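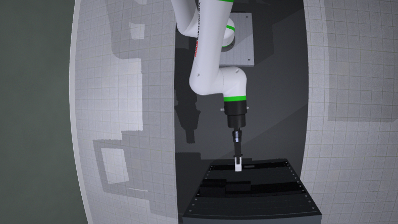

Korkon has no offline path planner worth using for contact work, so the insertion task at Skovley is being taught entirely by remote control. I drive the arm with a hand controller, the simulator records joint angles and gripper state, and the training script (Rusosar, our own, badly named) takes the result. The target is 42 clean demonstrations before anything is trained.

My early attempts were poor. I approached too fast, corrected sideways near the panel, and the recordings were full of small hesitations. The policy would have learned those as faithfully as the rest. I now cap the speed for the last part of the descent and keep the wrist orientation locked until the fingers are down.

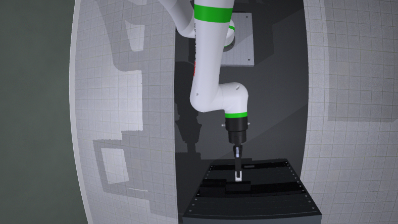 Depth is the awkward part of teleoperation. From the front view I can line up left and right easily enough, but height has to be judged from very little. The blocks are nearly the same black as the table, so I watch the white fingertips and go by where they meet the middle block. A lighter table material would help, and I will probably change it in the next build of the scene — the physics should not care.

Resets are manual. Each run starts from the same joint configuration with a small random offset, and I discard any run in which I have to back out and try again. Some people keep those for recovery behaviour. I may do so later, in a separate folder.

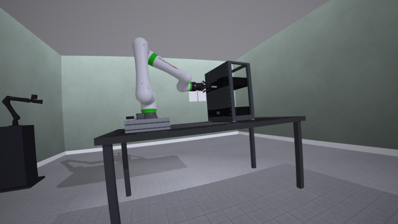
The recorder writes at a fixed rate and stops at 2000 steps, which was too short for my first few runs and is now ample. Nair, the replay tool, plays each one back without me on the controller. So far 8 have passed and 2 have drifted near the end, both with the old gripper timing. I will re-record those before adding more.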